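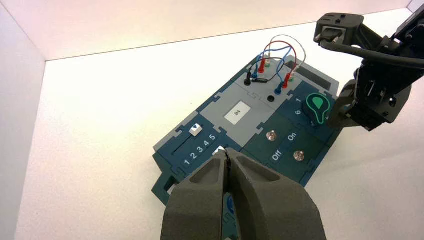 J'ai reçu le panneau d'activités modulaire de Gatosau en août, après des semaines à tourner autour sans oser le commander. Je m'attendais à un jouet d'éveil un peu chic. Je me suis retrouvé assis devant un soir jusqu'à pas d'heure, à rebrancher des câbles comme un gamin !

Le principe est simple : des modules qui s'emboîtent comme les pièces d'un puzzle, chacun avec sa petite tâche pour les doigts. J'ai pris l'ensemble à 125 euros, livré chez moi par Wakeo. Il existe aussi une version de départ à 90 euros, mais sans la partie câblage, et franchement ce serait dommage, c'est de loin la plus réussie.

Parlons-en, justement. Les câbles rouge, bleu et blanc ou gris clair se branchent dans des douilles de type banane, et la sensation quand la fiche entre est un vrai bonheur - ferme, nette, avec juste ce qu'il faut de résistance à la fin. On peut s'en servir pour travailler les couleurs, pour reproduire un schéma, ou pour inventer des parcours (mon neveu appelle ça « faire des ponts », et je trouve que ça leur va bien, vu la façon dont les câbles s'arrondissent au-dessus du panneau). Ils gardent une certaine raideur, du coup ils se gênent un peu entre eux dès qu'on croise les branchements. Pour un enfant pressé, ça peut agacer. Moi j'aime bien, il faut réfléchir à l'ordre.

Le curseur m'a surpris. Sur le papier, une glissière graduée de 1 à 5, il n'y a pas de quoi s'emballer. À l'usage, c'est le module auquel on revient sans y penser. La course est douce et le petit bouton blanc tient sa position quand on le lâche. J'aurais seulement aimé un bouton plus gros : avec mes pouces, viser pile le 3 demande un peu de concentration. Les chiffres blancs sur le fond bleu, eux, se lisent très bien, même le soir avec une seule lampe allumée.

Côté look, j'adore. Du bleu foncé, du gris, pas de couleurs criardes ni de petits animaux souriants. Ça peut rester sur la table du salon sans que personne ne lève les yeux au ciel. Mon amie Marina Gavalas, qui est ergothérapeute, l'a gardé 6 jours à son cabinet et me l'a rendu à contrecœur. Ses patients adultes l'ont bien accepté, alors qu'ils se braquent souvent devant du matériel pensé pour les petits.

J'avais avant ça un panneau Orura, en un seul bloc. Très solide, rien à dire, mais on en a vite fait le tour. Pouvoir changer la disposition des modules relance l'intérêt à chaque fois, et l'emboîtement ne bouge pas une fois en place. Les premiers jours il faut y aller franchement pour séparer deux panneaux, ensuite ça s'assouplit.

Quelques reproches quand même. La notice est minuscule et traduite à la va-vite. Aucune pochette pour ranger les câbles, les miens finissent dans une vieille trousse. Et il faudrait des câbles de rechange vendus à l'unité, pour l'instant c'est le lot complet ou rien.

Je le recommande à partir de 6 ans, avec un adulte à côté au début, et sans limite d'âge ensuite. Le mien est sur la table basse et j'attends déjà le prochain module.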